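Household Economics, Unit 5
Handout: What does a kitchen remodel pay back?
Benedito Bittencourt, October 2026

Read this before the discussion. Bring the worksheet from Unit 4.

Sellers of kitchens like to say a new one "pays for itself." Ask what that means. Usually it means that homes with newer kitchens sell for more. Fine, but those homes also tend to have newer roofs, better windows and owners with money to spend. The kitchen gets credit for all of it.

Take the Iltley survey in your packet. It covers 315 sales, and only 14 of the sellers kept receipts. The rest were asked to recall what they had spent. I would not trust my own memory on that question, and I see no reason to trust theirs. The survey was paid for by Tresometti, a countertop dealer – see the small print on the last page.

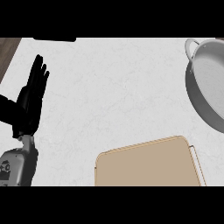
Then there is the matter of timing. A counter put in five years before a sale gets used for five years. Some of its cost went to the pleasure of owning it, and that part was never an investment. The Pramanik report skips this completely. It compares the price of the work with the sale price and calls the gap a "return," with no interest, no repairs and no weeks of eating takeout.

Drikulen's larger study, with 496 homes, does better on receipts but leaves out every house that failed to sell. Think about which way that pushes the result.

For discussion:
What would a fair comparison group look like?
Who gains if the payback figure is high?
Would you believe the same figure from a lender?

Reading for next time: packet, section 6, skipping the charts.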